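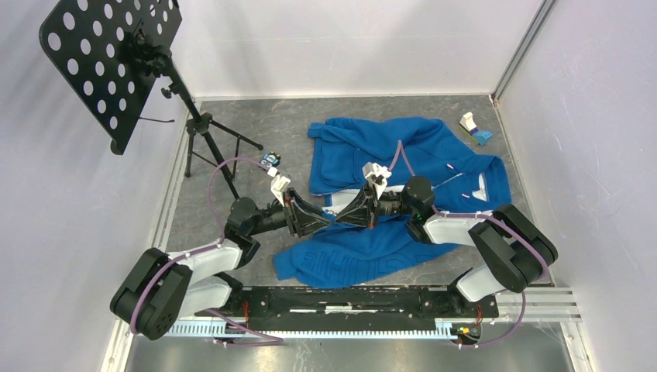 件名: Re: [stastia-ml] 共用スウェットのたたみ方と衣替えの件

Stastia合奏団のみなさま

衣装係です。共用スウェットの件で質問をいただいたので、全体に返信します。引用の下に順番に書いていきます。6月の入れ替えまでに読んでおいてもらえれば間に合います。

> 衣装係さま
>
> 弦の者です。先日の練習のあと、倉庫の箱からスウェットを出したところ、
> 前のプリントに斜めの折りじわがついているものがありました。
> 着ているうちに取れるかと思ったのですが、次の練習まで残っていました。
> アイロンをかけてよいものでしょうか。
>
> それから、たたみ方が人によって違うようで、箱のふたが閉まりません。
> 袖を前に回す人と後ろに回す人がいますし、丸めて入れてある
> ものもありました。どれかに統一してもらえると助かります。
>
> あと、フードのないものとあるものは同じ箱でよいのですか。
> 洗濯は各自という理解で合っていますか。

まずアイロンですが、プリントの上には直接かけないでください。以前、当て布なしでかけて文字の端が浮いたものがあり、それは今も舞台裏の作業用に回しています。裏返して、プリントの裏側から当て布を使い、低温で短く押さえるだけにしてください。滑らせると生地が伸びます。スチームは使わないでください。斜めの折りじわは一度では消えないことが多いので、少し薄くなったところでやめて、あとは平らに置いて一晩そのままにするほうが無難です。

たたみ方は次のとおりに統一します。前にも書いたのですが、過去のメールが探しにくいとのことなので、全部書き直します。

1. 平らなところに広げる。テーブルで幅が足りなければ床でかまいません。床の場合は先に掃いてください。
2. 前身頃を下にして置き、裾と肩の縫い目を引いてまっすぐにする。引っ張るのは縫い目だけで、生地の真ん中は引かない。
3. 片方の身頃を背中の中央寄りに折る。袖は折り返して、裾に向けてまっすぐ下ろす。
4. 反対側も同じように折る。袖が重なって厚くなるときは、片方の袖口を少し上にずらす。
5. 裾から上に向かって2回折る。プリントの文字の上に折り目が来そうなら、裾側の折り幅を変えてよける。
6. 表に返して、えりを手前にして箱に入れる。

丸めて入れるのはやめてください。場所を取らないように見えますが、箱の中でほどけてきて、結局ふたが閉まらなくなります。袖を前に回す方法も、袖口のリブの跡がプリントに残るのでやめます。

箱はVrabecの浅いほうを使います。深いほうは下の段に重みがかかってしわになりやすいので、譜面カバーと黒布用にしました。ふたの裏に段の数を書いた紙を貼ってあります。縦に立てて入れたい人もいるようですが、取り出すたびに隣が倒れてくるので、当面は平積みで続けます。

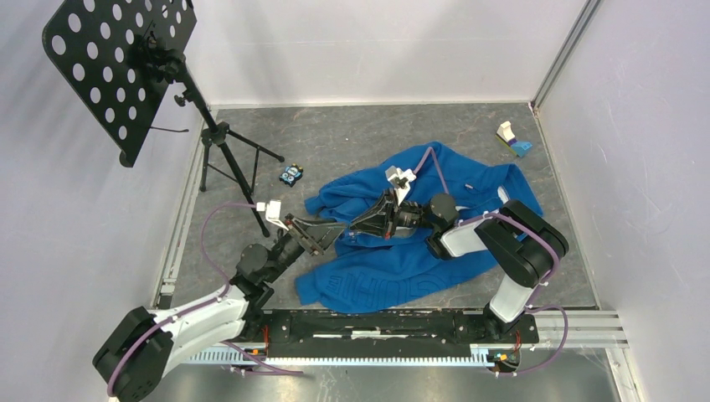
プリントのしわは、箱の中でつくものより、脱いだあとに置きっぱなしにしてつくもののほうが多いと思います。椅子の背や床にまとめて置いて、片づけが終わってから最後に拾い集める、という流れになっているからです。黒い譜面台の脇の床に青い布がくしゃっと広がっている状態だと、白い文字も「GHE」のところくらいしか読めず、残りがどちら向きに折れているのか見ただけではわかりません。そのまま上から押さえると、よれた部分にそのまま折り目がつきます。拾ったら先に肩のところを持って一度振り、文字が全部読める状態にしてから手順の1に入ってください。

譜面台にかけておくのもやめてください。穴あきの板のものは生地に丸い跡がつくことがありますし、重さで傾いて倒れます。フックの空きがなければ、椅子の座面に広げて置いてください。

練習場の片づけの順番も少し変えたいと思います。これまでは譜面台、椅子、衣装の順でしたが、衣装を最初にします。床が空いているうちにたたんだほうが早く、譜面台の脚で踏むこともありません。前回この順でやってみたときは、いつもより早く箱を棚に戻せました。椅子の係の人には少し待ってもらうことになりますが、たたむ場所は部屋の奥の壁側に寄せるので、手前の列から先に動かしてもらって大丈夫です。

床に置いた小物についてもひとつ。練習に子どもを連れてくる方がいるのはまったくかまわないのですが、たたむ場所の近くに小さなおもちゃがあると、布の下に入り込んだまま箱にしまってしまうことがあります。広げる前に、床の上の小さいものを先に壁際へ寄せてください。持ち主のわからないものは入口の棚のかごに入れておきます。前の演奏会のあとにかごに入れた手袋がまだ残っているので、心当たりのある方は持って帰ってください。

次に洗濯の件です。各自という理解で合っています。借りた人が洗って、次の練習に持ってくるようにしてください。

・裏返して、ネットに入れる。
・水か、ぬるま湯で洗う。60度の設定では洗わないでください。縮みます。
・洗剤は家にあるもので結構です。倉庫のPirkelは舞台用の黒布のために買ってあるものなので、持ち出さないでください。
・漂白剤と乾燥機は不可。
・干すときも裏返しのまま、肩の幅に合ったハンガーで陰干し。

綿100%のものと混紡のものがまざっているので、乾くまでの時間がかなり違います。裾とわきの縫い目を触ってまだ湿っぽければ、たたまずにもう一日置いてください。生乾きのまま箱に入れると、同じ箱の中身を全部洗い直すことになります。昨年の梅雨にそれをやりました。

フードのあるものとないものは、箱を分けます。一緒に入れるとフードの分だけ高さが合わなくなり、上に置いたものが傾きます。フードつきは背中側に倒して平らにし、紐は結ばずにフードの中に入れてください。フードつきの箱には側面に印をつけておきました。サイズは今のところ混ぜて入れてあります。えりのタグで見てください。タグが読めなくなっているものは、見つけた人が布テープに書いて内側に貼ってもらえると助かります。

入れ替えの日は、倉庫から箱を3つ出します。手の空いている人は、練習の始まる前に少し早めに来てください。人数が多くても床の広さが足りないので、たたむ人と箱に詰める人に分かれてもらいます。持ち物は特にありませんが、毛玉取りを持っている方がいればお借りしたいです。電池式のほうが、延長コードを引かずにすみます。

穴やほつれを見つけた場合は、箱に戻さずに私に渡してください。小さなほつれは家で直します。大きいものは写真を撮って、この一覧に投げてもらえれば、作業用に回すか処分するかを決めます。プリントがはがれかけているものも同じ扱いにします。自分ではがしたり、接着剤で貼ったりはしないでください。

追加で作るかどうかという話も出ていましたが、入れ替えで全部広げてみて、着られるものの数がはっきりしてからにします。作る場合も色は今の青のままのつもりです。文字の位置をもう少し上にしてほしいという希望は聞いています。裾に近いとたたむときに折り目とぶつかるので、私もそのほうが助かります。

質問があれば、個別にではなくこのメーリングリストに返信してください。同じことを聞きたい人がほかにもいると思います。返信のときは、長い引用は適当に削ってください。

衣装係

--
stastia-ml
投稿はこのアドレスへの返信で全員に届きます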